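工具箱该放在哪里

最后更新：2021年9月28日

我越来越相信，一个人对待工具箱的态度，比他对待书架的态度诚实得多。书架是给客人看的，工具箱只有在水管漏了的时候才见得了光。
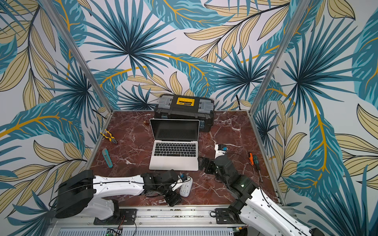
八月里我搬了一次家，搬完之后有整整两个星期找不到一把十字螺丝刀。我知道它在某个箱子里，也知道那个箱子上写着“杂物”。问题是写着“杂物”的箱子占了走廊的一半，而且每一个我都亲手写得理直气壮。最后我用一把黄油刀拧上了床脚的螺丝，那把刀是一套Rosenthal餐具里的，从此刀尖略微向左，切黄油时颇有个性。

这件事让我开始认真思考收纳，也让我对收纳这个行当生出了一点敌意。

市面上流行的说法是，凡物皆应归位。柜子里要有盒子，盒子里要有格子，格子上要贴标签。我的邻居格特劳德·鲍姆加特纳是这一派的忠实信徒。她家有一面Gruvberg的洞洞板，每把工具背后都用记号笔描了轮廓，锤子不在的时候，墙上就留着一个锤子的影子，像凶案现场。我向她借过一回钳子，还没走到自家门口就已经感到内疚，因为我知道那面墙上有个空洞正在等我。三天之后我把钳子还回去，她接过来擦了擦，挂好，神情像在接孩子放学。

我佩服她，但我学不来，也不打算学。洞洞板的毛病在于它假定你永远不会再买新工具。描好的轮廓就是编制，编制满了，后来者一律没有户口。她去年添了一把美工刀，至今住在厨房抽屉里，与开瓶器为邻。

另一派主张把所有东西丢进一个大箱子，需要时倒出来。我父亲就是这样过了一辈子。他那只铁皮箱是1950年的东西，从祖父手里传下来，盖子早就合不严，里面有40多年积攒的螺母，没有一颗配得上任何一颗螺栓。每次修东西，他先花五分钟找工具，再花半小时欣赏沿途发现的其他东西。“原来你在这儿。”他常对一卷胶布这样说。椅子修没修好，全家都不太记得了，那半小时他倒是很快活。

我本人的立场夹在中间，因此两边都不讨好。我认为工具箱应该小，小到放不下你想象中的那个自己。多数人的工具箱是给一位虚构的木匠准备的，这位木匠周末会打一张橡木长桌，会给阳台铺地板，会在饭后谈论榫卯。真正住在房子里的那个人，一年到头只做几件事：拧螺丝，剪东西，拆快递，夹住某个不该松开的部件，以及把电池盖撬开。两把螺丝刀，一把钳子，一把美工刀，够他体面地活到下次搬家。

有人会说，万一呢。“万一”是家居用品店最勤奋的售货员。我在Butine的工具区见过一套上百件的组合，其中有一整排套筒，排得像管风琴。我站在那里，真心觉得自己的人生缺少这一排套筒。买回来以后，我只用过其中一件，是用来压住一叠被风吹起来的账单。

至于摆放，我有一条不太受欢迎的意见：干活的时候，东西就应该摊在外面。整理类书籍的作者似乎都没有在半途中修过任何东西，他们劝人用完一样收一样。可是谁拧螺丝是只拧一次的呢？收进去，拿出来，再收进去，扣上搭扣，打开搭扣，一个书架能装到入冬。工具散在手边，是工作正在进行的正常样子。一张过分整齐的工作台，通常说明主人正在看教程。

说到教程，我不得不提一提电脑。如今修任何东西都要先请一台笔记本坐到旁边，它占掉台面最好的位置，工具们只好靠边。我理解这种安排，我自己也这样。上个月修一盏Elari台灯，我看了三段视频，第一段的主讲人用了九分钟介绍他的狗。等到我终于拿起螺丝刀，屏幕已经黑了，我手上全是灰，只好用胳膊肘去碰触控板，结果点开了第四段。

我的朋友梅维斯·德沃夏克不看教程。她的办法是先拆，拆完再决定那是什么。她家有一台收音机，重新装好之后多出5个零件，声音比以前还响。她把那几个零件留在一只茶碟里，放在收音机旁边，算是家属。我问她工具放在哪里，她想了想，说看情况，通常在上次坏掉的东西旁边。

我起初觉得荒唐，后来发现这也是一种分类法：按灾难的地点归档。钳子在水槽下面，螺丝刀在窗框旁边，美工刀挨着门口那堆纸箱。她找东西比我快得多，也比格特劳德快，格特劳德得先走到地下室。

但我还是想要一只箱子。箱子有一个洞洞板比不上的好处，就是它有提手。修理这件事里，最令人振奋的时刻就是提着箱子走向故障的那几步路。那时候一切都还没有拧坏，家里人会自动让开，你也还没有发现尺寸不对。为了这几步路，我愿意忍受搭扣夹手，忍受螺丝刀总是滚到最底下，忍受每次都要把它从储藏室的吸尘器后面拖出来。

现在它放在走廊里，挡着一点路。格特劳德来的时候看了它一眼，问我要不要给它描个轮廓。我说地板是租的。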